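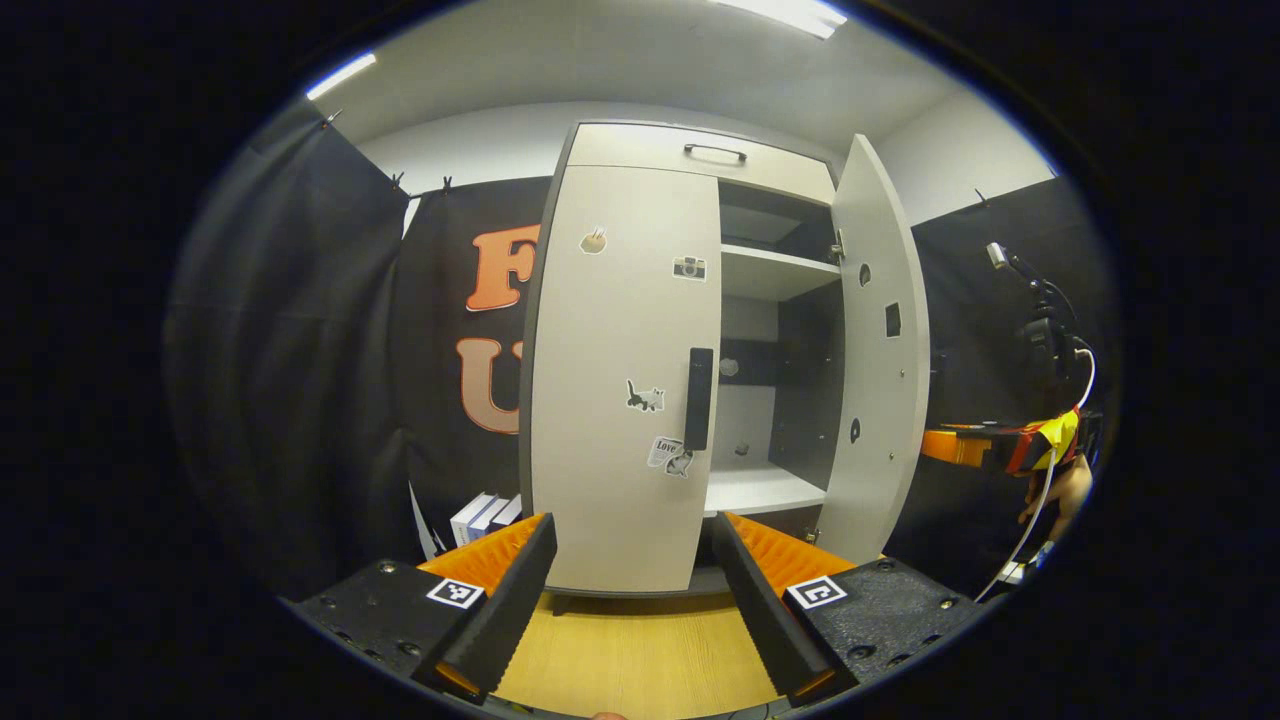
Can a machine tidy up a kitchen yet? Bits of it, on a good day, if the doors are ones it has met before.

4. What we found with doors

I went into this section expecting grasping to be the sticking point, and I was wrong, so let me own up to that first. Getting hold of a bar handle is pretty dull by now. Swinging a door through its whole arc without losing the handle halfway is where our Fledier policy came unstuck (and where I lost most of February).

Figure 1. The practice cabinet: a wide drawer above two doors, the right-hand one open. Stickers on the left door.

We trained on 2,272 short demonstrations from the Foruvgate set, all of them people opening and shutting things with a handheld gripper. Then we ran 100 trials on the cabinet in Figure 1, split evenly between the drawer and the doors. The drawer has a slim horizontal bar and it's a straight pull, lovely! The left door has a tall vertical handle near its right edge, so the hand has to travel round a curve while keeping its grip, and that's a much bigger ask than it sounds when you do it yourself every morning with a mug in the other hand.

I compared two controllers. Pan follows a planned path and doesn't much care what it feels along the way. Ora softens up when it meets resistance and lets the door lead a bit. I liked Ora far better on doors – it drifted less and I winced less – but it dawdled on the drawer, and I'd still pick Pan for anything that slides.

Shelves are another matter. The cupboard has two white ones inside, and we kept them bare for all the trials, so please don't read our results as saying anything about putting plates away. A full cupboard is a different job and we haven't tried it. Would I let either controller loose in my own kitchen? For the drawers, maybe. I'd want to be standing there.

Filed under: Home robots, Manipulation, Preprints

We use cookies to remember your reading settings. Accept | Manage choices

Comments (2)

doorstopper: Did you try Ora with a stiffer hinge? Ours at work falls to bits on those.

mugandspoon: Nice to see the cupboard was kept bare on purpose and that you say so. More on shelves please!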